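Bench notes: trying out grippers, arms and wrist cameras without losing your mind (or your good bowls)

Posted Aug 1, 2024 in Workshop Tips

I get asked a lot how I compare one set of fingers against another, and I always give a long rambling answer at the bench and then forget half of it. So this is the long rambling answer, typed up. It's mostly for people with a pair of small arms bolted to a table who've got to the stage where everything moves and they're wondering which bits are any good. If you're still fighting with drivers, come back later, there's nothing for you yet!

Start with the table

I put off sorting out a proper table for far too long. My first setup was a folding thing from the garage, and every time an arm stopped quickly the whole lot shivered. I blamed the controller. I blamed the gearing. I wrote a very grumpy email to the Lumanlan people about their controller board, and then I leaned on the table while a run was going and the shiver went away. I did write back to apologise.

So: heavy top, stiff frame, and clamp or bolt the arms down to rails so you can slide them and put them back where they were. Put a bit of masking tape beside each base and draw a line across tape and rail. When you come back after a weekend and your left arm is missing everything by the width of a pencil, check the line first.

A timber top is lovely to work on but the grain can play merry hell with a camera that's trying to find edges. I don't cover mine, I just test on it as it is and keep a plain grey mat rolled up for the days I want to rule the grain out.

Bowls and cups beat blocks

Everybody begins with foam blocks. Fine for the first evening. After that go to the kitchen shop or the two-dollar bin and get plastic bowls and cups in loud colours, as many as you like, the cheaper the better. A bowl has a thin rim, it slides, it tips, it nests in its mates and then won't come out again. You'll learn more about a pair of fingers from one nested stack than from a whole bucket of blocks.

A few things I've picked up with bowls:

Wash them before you start. New ones have a slippery film on them and your results on the first day won't match the second.

Get some see-through ones as well as solid colours. Wrist cameras are great with a solid red bowl and quite hopeless with a clear one, and you want to find that out early.

Unstacking is much harder than stacking. If a gripper can lift the top bowl of a stack and leave the rest behind, it's earned its keep as far as I'm concerned. Try it with the stack pressed down firmly and then with the bowls dropped in loosely, and write down which you did.

Keep something on the table that isn't part of the job. A plant is good. Leaves give the camera something messy to look at, and you find out fast whether your arm's path has any manners.

Which fingers?

I've been through three sorts now. The first came with the arms, from Rorkatitz, and they're perfectly decent — stubby, a bit wide at the tip, very hard to break. The second was a soft set from Amolholm, which I wanted to love. They're gorgeous on cups. On bowl rims they fold over like a wet envelope. I still keep them in the drawer for anything round and full-bodied.

The third sort is printed, and it's what I'd tell most people to use for comparing, for the simple reason that you can change one thing at a time. Longer tip, same base. Same tip, different taper. You can't do that with bought ones.

Pacita Ambrosio lent me her files to begin with and I've been fiddling with them ever since. Tips on printed fingers, then:

Narrow tips for rims, broad faces for cups. I know it sounds obvious. I still spent most of December trying to make one shape do both.

Write on them. A white paint pen on black plastic, on the base where it won't rub. I lost a whole afternoon's comparison once through having two versions in my hand that looked the same and weren't, and I've been a zealot about it since. Whatever code you like, so long as the same code is in your notebook.

Don't sand the tips smooth. The layer texture does you a favour on shiny plastic. If they still slip, a strip of that rubbery drawer liner stuck on with double-sided tape works a treat, and you can peel it off when it gets grubby.

Check the tips meet before every session. Close the gripper slowly and look at it from the front. You want the two tips to come together evenly, without one riding over the other. If they cross, loosen the screws, close it again, and nip them up while it's closed.

Expect chips along the shoulders. They don't matter much. A crack across the base does, so bin that one straight away. 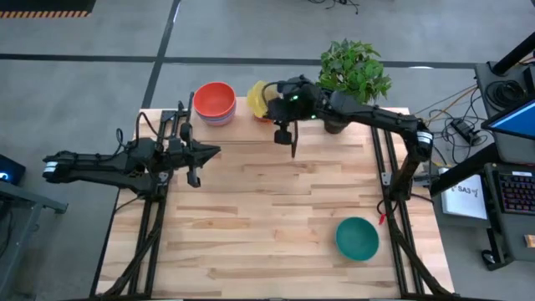
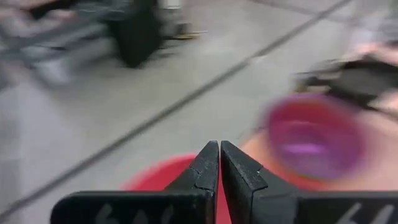
Bowls out with both arms on the rails, then the wrist camera's view over the printed fingers.

Wrist camera or overhead camera?

Both, if you can run to it. I tried to get by with only an overhead for ages (I'm cheap) and it's fine right up to the moment the arm reaches across and hides the very thing it's reaching for. Then the wrist camera is the only one with a clue.

The wrist camera has its own bad habits, though. It blurs something dreadful whenever the arm or anything near it moves quickly. Your fingers will stay reasonably crisp, given that they travel with the camera, and everything behind them turns to soup. So don't judge a wrist camera by how nice the fingers look! Pick something in the background, a cup or a floor line, and judge it by that.

What helped me:

More light. Much more than you think. A second lamp did more for me than a new camera, and cost a good deal less.

Shorter exposure, set by hand. Automatic exposure will wander about whenever a bright bowl comes into view, and your colours wander with it.

Slow down the last bit of the approach. I have mine drop to 25 percent speed near the rim. You lose a moment and you get a usable picture.

Tip the camera so that you can see both fingertips low in the view. If you can only see one, you'll be guessing at the gap.

When somebody is handing cups in or moving things about near the arm, put it on hold first. I'm strict on that one. Hands and arms take turns at my bench.

And keep the floor behind the table in mind. A wrist camera at a low angle sees the floor, the legs of whatever's parked there, the castors, any old rubbish. Have a quick tidy, or at least leave the mess the same between runs so you're comparing like with like.

Controllers

I've used two properly: the Lumanlan (sorry again) and the Rovargate. I'm not going to crown a winner. The Lumanlan is quicker to set up and its software has a big friendly stop button, and I'm fond of it. The Rovargate lets you set the gripper's closing force in much finer steps, and for thin rims that made a real difference to me. With the Lumanlan I kept squashing cups out of round or dropping them, and there wasn't a lot of room in between.

If you're comparing controllers, leave the fingers alone. Same fingers, same bowls, same table, same lamp. I know you'll be tempted to swap the tips over while the covers are off. Don't!

Also, restart both before a test. The Rovargate gets a touch lazy once it's been on all day. I haven't worked out why and their help line hasn't either.

Cables

I could write a whole separate page on cables. Short version:

Leave a proper loop at every joint, then move the arm by hand through its full reach before you power anything. If the loop goes tight anywhere, it's too short, and if it drags over the bowls it's too long.

Run the fat cables down beside the rails and off the corner of the table.

Label both ends. Both! A label on one end is only any use to the person standing at that end.

Coil your spares. Jennylyn Mangubat taught me over-under coiling and I was very snooty about it for a week, and now I do the garden hose that way too.

Scoring

Keep it dull. I do 100 tries per set of fingers, split over a few sittings, and I score each one as got it, fumbled it or missed it. A fumble is when the bowl moves but ends up in the right place anyway. Be hard on yourself with fumbles. It's ever so easy to start calling them successes late in the afternoon when you want your tea.

Put each bowl back in the same place between tries. I use little pencil ticks on the table, rubbed out at the end. After each block of tries, move the lot somewhere new and go again, or you're only testing how well the arm knows one spot.

And write down the odd stuff. Half of what I know about my own gripper comes from scribbles in the margin, things like "fine till lamp moved" or "hates teal". (It did hate teal, for a good long while. It was the white balance.)

Quick list for the inside of the cupboard door

Rail marks lined up
Finger code in the notebook
Tips meeting evenly
Bowls washed and dried
Exposure on manual
Loops checked at full reach
Stop button where you can reach it without looking

I'll do a page on drawer liner versus silicone tape once I've got through the second roll. If you've tried the newer soft fingers from Amolholm on thin rims, drop me a line below, I'd love to hear how you went.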